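양손이 같이 움직일 때 생기는 일
양팔 조작 소프트웨어를 만드는 Greluveo 제어팀에 다녀와서

글쓴이: 편집부

약속 시간은 오후 두 시였는데, 건물 입구를 못 찾아서 주차장을 두 바퀴나 돌았다. 전화를 걸었더니 제어팀 팀장이 슬리퍼 차림으로 내려와 문을 열어 주었다. 올라가는 계단에서 그가 먼저 꺼낸 말은 로봇 얘기가 아니라 시계 얘기였다. 손목시계 말고, 컴퓨터 안의 시계. "저희 일의 절반은 시계 맞추는 일이에요. 나머지 절반은, 시계가 맞았는지 확인하는 일이고요." 그러고는 혼자 한참을 웃었다. 나는 그때까지만 해도 농담인 줄 알았다.

Greluveo는 양팔 로봇이 물건을 다루는 데 쓰는 소프트웨어를 만드는 작은 회사다. 팔이나 관절을 만들지는 않는다. 사람이 두 손으로 하는 동작을 기록해서 그 궤적을 다듬고, 로봇이 실제로 따라갈 수 있는 움직임으로 바꾸고, 도중에 뭔가 어긋났을 때 다시 계획을 세우는 부분을 맡는다. 이 묶음 전체에 Negussie라는 이름이 붙어 있다. 이름의 유래를 물어보니 팀장은 초기 개발 서버 이름이었는데 다들 입에 붙어서 그냥 두었다고 했다.

회의실 탁자에는 귤 한 봉지와 종이컵 커피가 놓여 있었다. 인터뷰에는 팀장과, 인식 쪽을 맡은 연구원 한 분이 함께했다. 두 분 다 이름은 빼 달라고 하셔서 여기서는 팀장, 연구원이라고만 적는다.

가장 먼저 시계 이야기를 더 해 달라고 했다. 팀장은 종이컵 두 개를 양쪽에 세워 놓고 설명을 시작했다.

"왼손이랑 오른손에서 데이터가 따로 들어오잖아요. 카메라도 따로고요. 각자 자기 시간표를 들고 오는 거예요. 한쪽이 80밀리초만 늦어도, 기록을 재생해 보면 왼손이 뚜껑을 놓은 다음에야 오른손이 잡는 걸로 나와요. 사람은 분명히 오른손으로 잡고 나서 왼손을 놓았는데 말이죠. 그걸 그대로 배운 로봇은 매번 뚜껑을 떨어뜨립니다. 아주 성실하게요."

연구원이 옆에서 거들었다. 처음에는 다들 학습 모델이 문제라고 생각했다는 것이다. 층을 늘려 보고, 학습률도 바꿔 보고, 데이터를 더 모아도 보았다. 그런데 어느 날 저녁에 누가 두 손의 궤적을 한 그래프에 겹쳐 그렸더니 오른쪽 선이 통째로 밀려 있었다고 한다. "허탈하기도 하고, 솔직히 반갑기도 했어요. 모델이 틀린 것보다는 시간이 틀린 게 고치기 쉽거든요." 그날 이후로 Negussie에는 기록이 시작될 때마다 두 손을 가볍게 맞부딪치는 절차가 들어갔다. 양쪽 가속도에 동시에 뾰족한 봉우리가 생기니까, 그걸 기준으로 선을 맞추는 것이다. 영화 촬영장의 딱딱이와 같은 원리라고 보면 된다.

나는 좀 엉뚱한 질문이라고 미리 사과하고, 왜 꼭 두 손이어야 하느냐고 물었다. 한 손으로 천천히 하면 안 되는가. 팀장은 귤을 하나 집더니 한 손으로만 까 보라고 내게 건넸다. 해 보았다. 되긴 되는데 탁자가 엉망이 됐다.

"보세요, 방금 탁자를 다른 손처럼 쓰셨죠. 눌러서 고정하려고요. 사람은 그런 걸 계획도 안 하고 해요. 그런데 계획기 입장에서는 그게 참 어려운 문제예요. 한 손이 붙잡고 있는 동안에는 다른 손이 갈 수 있는 곳이 확 줄어들거든요. 두 팔이 서로의 장애물이 되기도 하고요."

예전 계획기는 양팔을 하나의 커다란 팔로 보고 한꺼번에 경로를 찾았다고 한다. 이론으로는 깔끔한데 너무 느렸다. 지금은 먼저 손마다 따로 대강의 길을 잡고, 두 길이 가까워지는 구간만 골라서 함께 다시 푼다. 그 구간을 팀에서는 '골목'이라고 부른다. 골목이 짧으면 금방 풀리고, 길면 한쪽 손이 잠깐 기다린다. 기다리는 게 더 빠를 때가 많다는 걸 받아들이기까지 꽤 오래 걸렸다며 팀장은 커피를 한 모금 마셨다. 공학 하는 사람들은 멈춰 있는 기계를 보면 괜히 마음이 불편하다는 것이다. 그 마음은 나도 조금 알 것 같았다.

인식 이야기로 넘어가자 연구원의 말이 빨라졌다. 제일 골치 아픈 건 투명한 물건이라고 한다. 깊이 센서는 투명한 벽을 그냥 지나쳐 뒤쪽 벽을 보기도 하고, 반짝이는 모서리에서는 엉뚱한 거리를 내놓기도 한다. 색이 옅게 들어간 플라스틱은 또 달라서, 반쯤은 보이고 반쯤은 안 보인다.

"완전히 투명하면 차라리 포기하고 윤곽선만 봐요. 애매하게 비치는 게 더 힘들어요. 알고리즘이 '여기 벽이 있다'고 했다가 다음 순간에 '없다'고 하거든요. 그래서 저희는 한 장면의 답을 안 믿고, 여러 시점의 답을 모아서 확률로 들고 있어요. 손이 다가갈수록 확신이 올라가야 정상인데, 다가가는데도 확신이 안 올라가면 일단 속도를 줄입니다."

속도를 줄인다는 그 한 줄이 들어가기까지 회의를 여러 번 했다고 한다. 제어 쪽에서는 속도가 바뀌면 앞서 짜 둔 골목이 다 어긋난다고 반대했고, 인식 쪽에서는 모르는 걸 안다고 할 수는 없다고 버텼다. 결국 계획기가 시간을 고정된 값으로 들고 있지 않게 고쳤다. 순서만 지키고, 빠르기는 실행할 때 정한다. 두 분은 이 대목에서 서로를 보며 웃었는데, 그때는 지금처럼 웃지 못했을 것이다.

팀장이 자기 노트북을 돌려 도구 화면도 보여 주었다. 기록 하나하나가 줄로 나열되어 있고, 줄을 누르면 양손의 궤적과 집게가 벌어진 정도가 위아래로 펼쳐진다. 이 검수 도구를 만든 뒤로 팀 분위기가 많이 달라졌다고 한다. 그전에는 기록 폴더를 열어 파일을 하나씩 재생해야 했으니 그럴 만도 하다. 지금 쓰는 묶음에는 기록이 3000건 넘게 들어 있고, 그중 1247건에 사람이 직접 동작의 경계를 표시해 두었다. 잡기, 옮기기, 맞추기, 놓기 같은 경계들이다. 나머지는 도구가 제안하고 사람이 훑어보는 방식으로 채워 가는 중이다.

경계를 표시하다 보면 사람마다 버릇이 보인다는 이야기가 재미있었다. 어떤 사람은 물건을 잡기 전에 꼭 한 번 멈칫한다. 어떤 사람은 놓고 나서도 손을 바로 떼지 않는다. 팀에서는 이런 머뭇거림을 잘라 내야 하느냐를 두고 지금도 의견이 갈린다. 연구원은 남기자는 쪽이다. "그 멈칫하는 순간에 사람은 보고 있는 거거든요. 그걸 지우면 로봇은 안 보고 잡는 법을 배워요." 팀장은 절반쯤만 동의한다고 했다. 손이 시려서 멈칫한 것까지 배울 필요는 없지 않느냐면서.

이야기가 길어져 귤이 다 떨어질 무렵, 팀장이 말로만 들으면 재미없으니 작업하는 걸 보러 가자고 일어섰다.

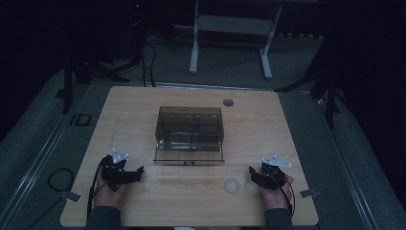 Travville, 11월

탁자 위의 갈색 반투명 상자가 연구원이 조금 전까지 흉을 보던 바로 그런 종류의 물건이다. 안쪽 벽의 세로줄이 희미하게 비치고, 앞으로는 얇고 투명한 판이 나와 있다. 양손에 하나씩 쥔 검은 집게는 서로 마주 보는 방향이다. 앞에서 들은 이야기를 떠올리며 보고 있자니, 두 집게 사이의 그 빈자리가 전부 골목처럼 느껴졌다.

집게를 쥐어 보니 생각보다 마음대로 되지 않았다. 내 손가락으로는 아무렇지 않게 하던 일도 집게로 하려면 손목을 한참 돌려야 했다. 팀장은 그 불편함이 오히려 고맙다고 했다. 사람이 편하게 움직인 궤적은 로봇 손목이 못 따라가는 경우가 많은데, 집게를 쥐면 사람도 로봇처럼 어깨와 팔꿈치를 쓰게 되기 때문이란다. 그래도 못 따라가는 자세는 나온다. 그럴 때 Negussie는 손끝의 위치를 우선 지키고 방향을 조금 양보하는데, 얼마나 양보해도 되는지는 동작마다 다르다. 옮기는 중에는 넉넉하고, 맞추는 순간에는 거의 없다. 아까 본 동작의 경계가 여기에서 다시 쓰이는 셈이다.

회의실로 돌아와서는 앞으로의 일을 물었다. 가장 급한 것은 다른 팔로 옮겨 가는 일이라고 했다. Preltberg에 있는 협력 업체가 쓰는 팔은 관절 배치가 달라서, 같은 기록을 넣어도 팔꿈치가 자꾸 안쪽으로 접힌다. 지난 8주 동안 제어팀은 거의 이 문제만 붙들고 있었다. 처음에는 팔마다 설정 파일을 따로 두었는데, 파일이 늘어나는 속도가 무서워서 그만두었다고 한다. 지금은 팔의 모양을 읽어 와서 피해야 할 자세를 미리 계산하는 쪽으로 가고 있다. 계산하는 데 시간이 좀 걸리지만 팔 하나에 한 번만 하면 된다.

연구원은 실패한 기록을 더 모으고 싶다고 했다. 잘된 기록만 있으면 로봇은 잘못됐을 때 어디로 돌아가야 하는지를 모른다. 뚜껑이 비스듬히 걸렸을 때 사람은 살짝 들었다가 다시 맞춘다. 그 '살짝 들었다가'가 데이터에 많지 않아서, 일부러 비뚤게 시작하는 기록을 따로 잡아 볼 계획이라고 한다. 그런데 일부러 하는 실수는 어딘가 티가 난다고, 그게 요즘 고민이라고 했다. 배우처럼 연기를 하게 된다나.

마지막으로 이 일을 막 시작하려는 사람에게 해 줄 말이 있느냐고 물었다. 팀장은 한참 뜸을 들이다가 로그를 예쁘게 남기라고 했고, 연구원은 단위를 적으라고 했다. 밀리미터인지 미터인지. 여기에도 사연이 있는 눈치였지만 두 분 다 손사래를 치는 바람에 더 묻지 못했다. 다음에 귤을 한 상자 들고 가서 다시 물어볼 생각이다.

댓글 8 | 공유하기 | 인쇄
문의: 홈페이지 하단 문의 양식 | 무단 전재 및 재배포 금지 | 맨 위로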